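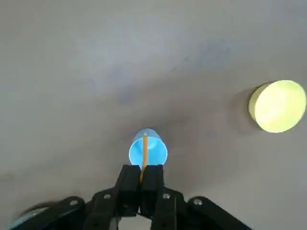
Build log, no. 6

The wrist camera is now on the Relholm arm, bolted behind the gripper so both fingertips sit at the bottom center of the view. The first mount put them too low, and I could not tell a pinch from a near miss.

Current test piece is the light-blue plastic cup with the thin orange stick. The fingers close on the stick and leave the cup wall alone. A stick this narrow shows up any misalignment between the fingertips, and mine were out by 2 mm until I shimmed the left one. The yellow-green disc stays on the gray surface to the right as the next target. It is a good deal wider than the cup and will need a different approach angle.

Software is still Plivton for motion and a small script of my own for the gripper. Closing force is set at 30 percent. Higher values stalled the Skivex servo – it recovers, but only after a power cycle, and then the zero position has to be taught again.

Shadows remain a nuisance. The threshold I use to find the cup also picks up the darker patches on the surface, so I have gone over to hue for the blue parts and will do the same for the disc. The linkage screws need thread lock before the next run.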